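Thursday, January 9, 2025

*by Sekar Mandagi*

I spent most of last Saturday evening on the kitchen floor with my phone in one hand and a flashlight in my teeth, trying to find out what three blinking lights on a dishwasher mean. The dishwasher is an Adisar, it's a year and a half old, and it came with a card the size of a playing card. On the card was a square code to scan. I scanned it. It took me to a page that wanted to know which country I was in, then which language I'd like, then whether I'd care to create an account, and then it offered me a chat window that was closed until Monday.

So I'd like to talk about paper manuals, and why I want them back, and why I'm a little bit mad about it.
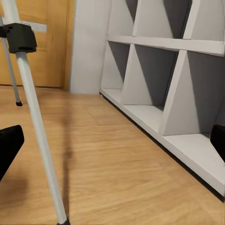
## Opinion / Around the House

My mother kept a manual drawer. You probably had one too, or your aunt did. Ours was the second one down, under the silverware, and it had every booklet for every single thing we'd ever plugged in, including a popcorn maker that died before I was born. Half of them had her handwriting in them. "Call before 4." "NOT the left screw." On the back of the furnace one there was a running list of filter changes going back to the old house in Gundon, with a coffee ring right through the middle. If something beeped, you went to the drawer, you sat down at the table and you read. It took maybe ten minutes and there was usually toast involved.

I know what people are going to say, because my brother-in-law already said it at dinner: it's all online! And sure, a lot of it is. But "online" is doing a lot of work there. Online where? For how long? I bought a humidifier in September, and by Christmas the support page had moved, and the place it had moved to sold me a newer humidifier. The booklet for my mother's sewing machine has been in the same drawer for longer than I've been alive, and it has never once asked for my email address.

And then there's the app thing. I don't want an app for the rice cooker. I don't want one for the ceiling fan. I have a finite number of passwords in me and I'd like to spend them on the bank and the dentist.

The other argument I hear is the trees, and I take that one seriously. I'm not asking for the old brick in 14 languages where you get two pages of English and a whole lot of "do not bathe with appliance." Nobody needs that. Give me 8 pages, stapled, on cheap paper, with the parts on one page and the error codes on another. That's less paper than the junk mail I carried in from the box this morning (which had two separate offers to replace my gutters, and I rent!). If a company can pack a toaster in that much molded cardboard, it can slip in a little booklet.

What bugs me most is the drawings. The few printed instructions we still get have mostly given up on words. I put together a Vivholm bookcase for my daughter's room last fall and the entire guide was wordless, just a bald little person pointing at things with great confidence. Step six was two pictures of the same board. I stared at it for so long that my daughter came in, looked over my shoulder and asked if I was reading a comic. One sentence would've saved me. "The side with the groove faces the wall." Somebody at that company knows the sentence! They just won't print it because then they'd have to print it in every language, and I get that it costs money, but I paid money too.

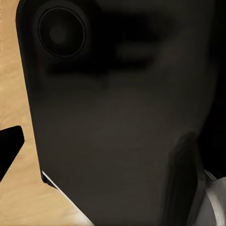

Words matter because you can't ask for help with a thing you can't name. I've stood at the counter of the hardware store on Ponce making a little circle with my fingers and saying "you know, the round part, with the other round part," while a line formed behind me. Plenty of equipment has something like what's in the picture just above, a round fitting set into a big dark housing, with a ring inside it and a small darker disc in the middle. What would you call it? A bolt cap? A joint cover? Some kind of port? Do you pry it, twist it, or leave it the heck alone? I truly couldn't tell you from looking, and a search box can't help much with "round thing, smaller round thing inside." A booklet with a number next to the drawing and a word next to the number settles it in a second. You walk up to the counter, you say "I need part 12," and you go home.

I'll give the other side this much: videos are wonderful for some jobs. I learned to patch drywall from a very patient man with a very loud parrot, and no booklet was ever going to show me how wet the mud should look. But I've also sat through 45 seconds of guitar music and a hello to all the new subscribers, just to learn that you hold down the start button. That's one line of print.

It's a fairness thing too, as far as I'm concerned. My neighbor across the hall is in her eighties and sharp as a tack. She bought a $600 washing machine and called me over because she couldn't find out how to do a cold rinse without a smartphone, which she doesn't own and doesn't want. She's not confused, and she isn't "bad with technology." She bought a machine and they kept the instructions. We worked it out by turning the dial and listening, the two of us standing there like safecrackers.

I've started printing my own. When something new comes into the apartment I find the file on day one, while the page still exists, and I print the part in English and stick it in a drawer. Second one down, under the silverware. I write on them, too. The dishwasher one says "3 blinks = clean the filter, dummy" in red marker, and that took me until Sunday afternoon and a forum post with 3,000 replies to learn. The filter was under the bottom rack. It lifts right out if you turn it to the left.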